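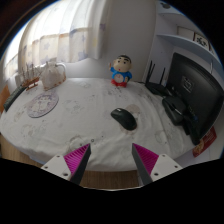 A white tablecloth with a faint print in gray, beige and pale green.

Hosside's linen lending shelf finds a new home on Dulatgate

October 2020

If you have ever found yourself an hour before a family dinner with a perfectly good meal in the oven and nothing decent to put under it, you will be glad to hear that the Hosside linen lending shelf is back, and that it has a good deal more room than it used to. The shelf reopened this month in the former Rimunetti shoe store on Dulatgate, where neighbors can once again borrow tablecloths, napkins and runners for up to 15 days at no charge.

Longtime borrowers will remember the old arrangement, which was a closet at the back of the Correa laundry and a spiral notebook hanging from a string. It worked very nicely for years, as long as you didn't mind squeezing past the dryers and as long as the person ahead of you had remembered to write down what they took. The closet closed in the spring when the laundry cut its hours, and the linens spent the summer in boxes in various spare bedrooms around town.

"I had tablecloths under my bed, I had them on top of the piano, I had napkins in the trunk of my car," said Duván Echeverri, who has looked after the shelf for most of its life and who carried a fair share of those boxes up Dulatgate himself. "My wife was very patient, but she did start asking when we might be able to have her sister to stay."

The new space still smells a little of shoe polish, and the slanted stools where generations of Hosside children had their feet measured are still there along one wall. The tall shelves that once held shoeboxes turn out to suit folded linen beautifully. Round cloths are on the left as you come in, long ones are at the back, and the holiday patterns have a section to themselves near the register — which no longer rings anything up, although Echeverri says a few visitors have tried to pay anyway.

The collection stands at 648 pieces, counting every napkin, and was listed item by item for the first time during the move. It began in a small way, with a bundle of wedding linens that a family on the hill no longer had the table for, and it has grown ever since out of cedar chests and attic drawers. Some pieces are plain cotton meant for birthday cake and spilled juice. Others are embroidered, and borrowers are asked to keep those away from candles and red wine if they possibly can.

Stains are a fact of life, and Echeverri would much sooner hear about one than discover it later. Cloths should come back unwashed, in the bag provided, with a note saying what was spilled. The Correa laundry has kindly offered to go on doing the washing, and each piece will rest for two days before it is handed out again. For now, only two visitors may be inside at a time, and masks are required. Anyone who would prefer to stay outdoors can call ahead with a table size and have a cloth brought to the door.

Gatherings are smaller this year, of course, and Echeverri had wondered whether there would be much call for tablecloths at all. He has been pleasantly surprised. Several people have come in for something to brighten up a weeknight supper at home, and one couple borrowed a lace cloth for the anniversary dinner they had put off since May.

The shelf is open in the afternoons and on Saturday mornings. Donations of clean linens are welcome, especially larger cloths and matching sets of napkins. Please leave them with whoever is at the counter, and do mention it if there is a story that goes with them, as Echeverri likes to pin a little card to the fold.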